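**Small tabletop whiteboard - ghosting, clips, is it worth it??**

**quillback57** wrote:
need a small standing whiteboard for the shared table. We had the Venda one, the glossy kind, and it ghosted so bad after June you could read three old grocery lists under the new one. Looking for something that stands up by itself, wipes clean, doesnt slide when you write on it. Budget not huge. Anyone?

**marlo_t** wrote:
Framed one with two feet. Don't get the easel type, they fold up on you the second you lean in.

**quillback57** wrote:
feet as in clip on feet? or built in

**marlo_t** wrote:
Clip on. Black ones, grab the bottom corners. Ours is on the beige table by the wall, go look if you're in on Sunday.

**dishrack** wrote:
ok going to disagree. Clip feet are fine till you press near a corner and then the whole board turns. Had a Lau one do exactly that. Ended up screwing mine to the wall, zero regrets.

**marlo_t** wrote:
You press too hard lol. Blue marker, light touch, works fine.

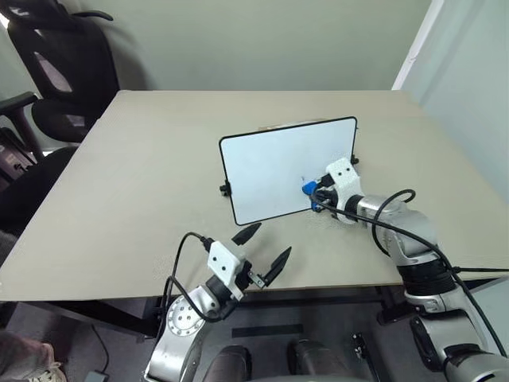
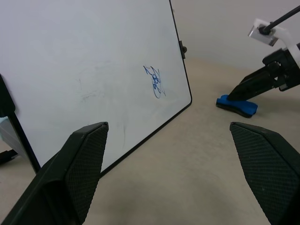
*Sendmont Makers Club - Tables & Supplies board*

Frame is thin, black. Corners are rounded which I like, the old square one caught on sleeves. As for ghosting - yeah there's some. Gray smudges all over the second pic, not going to pretend otherwise. Doesn't bother me, you can still read what's on it.

**quillback57** wrote:
hm thats more gray than I hoped. what do you wipe it with

**marlo_t** wrote:
Dry felt eraser mostly. Spray when somebody remembers.

**dishrack** wrote:
There's your problem. Dry eraser just pushes the dust around. Damp microfiber, then dry one, every time. Mine is 11 months old and still white.

**pennywhistle_k** wrote:
Half agree with dishrack. Damp cloth yes, every time no - you'll be at it all day. I do it weekly. Also old blue scribbles come off if you go over them with fresh marker and wipe right away. Sounds dumb, works.

**dishrack** wrote:
works on ink. Doesnt do anything for gray haze

**pennywhistle_k** wrote:
Never said haze. Said scribbles. The curly blue knot near the side of the board in marlo's second pic, that kind of thing.

**quillback57** wrote:
ok so what about the sliding. Our table is slick

**marlo_t** wrote:
Bit of rubber shelf liner under each foot. Cut it small or it looks awful.

**dishrack** wrote:
or the wall. just saying

**quillback57** wrote:
cant drill, rental

**dishrack** wrote:
fair enough, liner then. Get the grippy stuff not the foam, foam goes flat

**tallgrass12** wrote:
Drondiment has a framed one with feet for 12 bucks, seen it last week. Feet are kinda stiff to get on. No idea how it wipes long term, only had it a few days

**quillback57** wrote:
12 I can do. Will grab that and the microfiber. Does it come with a marker or do I need to get some seperate

**tallgrass12** wrote:
One marker, black, kind of dry. Buy your own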